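Speaker notes - switching mobile provider without losing your number
Drindside community hall, August session

Slide 1 - Title

Say good evening, point out the fire exit and the tea. Questions are fine as we go, but anything about a particular bill is better done at the table at the end.

Slide 2 - Why people stay put

I asked for replies through the Trostodgate newsletter and got 582 back. Of those, 478 had been with the same provider for more than three years. Only 116 could say what their monthly allowance was without looking it up.

Pause here. Ask who in the room knows theirs. Don't make anybody feel silly about it.

Slide 3 - What you are paying for

Three parts to most monthly bills: the handset, the airtime, and extras such as insurance or calls abroad. If the handset was paid off last year and the bill didn't drop, ring them. Some contracts split the two and some don't, so people need to look at their own paperwork.

Mention SIM-only here. Same phone, same number, usually a shorter commitment.

Slide 4 - Reading an offer

Use the Brernia leaflet as the worked case. The front says 2,000 minutes and a low price. The back says the price lasts six months and then goes up. Read both figures out loud and work out the full year on the flip chart.

Also on the back - the "unlimited" data plan slows down after a certain amount of use. Fine for most people. Not fine if the phone is also the home broadband.

Slide 5 - Checking coverage at home

Coverage maps tell you about the street. They don't tell you about the back bedroom. Borrow a phone on the other network, or buy the cheapest pay-as-you-go SIM, and try it in each room where you make calls. Try it in the evening as well, at 7 or 8 pm, when the network is busier.

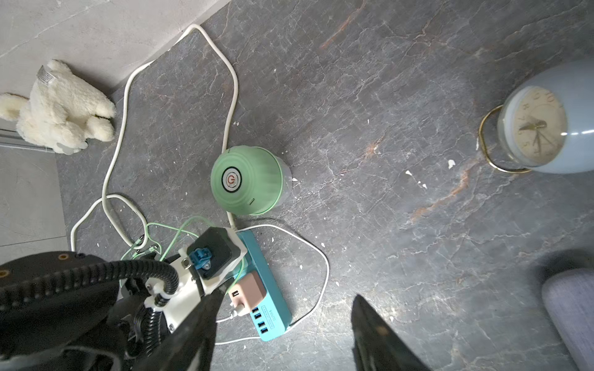
Slide 5: at home, floor level, with the humidifier and power cable.

Thick walls and foil-backed insulation make a difference. If the signal is poor indoors but the broadband is decent, ask about wi-fi calling. Check that the handset supports it and that the new provider allows it on that plan. Ryu offers it on monthly plans but not on its pay-as-you-go SIM, so it does vary within one firm.

Slide 6 - Moving the number

Go slowly on this one, it gets the most questions.

Text PAC to 65075 from the phone you want to move. The code comes back by text, along with any charge for leaving early. Give the code to the new provider within 30 days. Don't ring the old one to cancel first, or the number may be lost.

Slide 7 - After the switch

Keep the old SIM in until it stops working. Then restart the phone with the new one. Check voicemail, and send a picture message to test the settings. Look at the first bill closely - it may cover part of a month as well as the next one.

Handouts are on the side table. Leave ten minutes for questions and have the flip chart page from slide 4 back up.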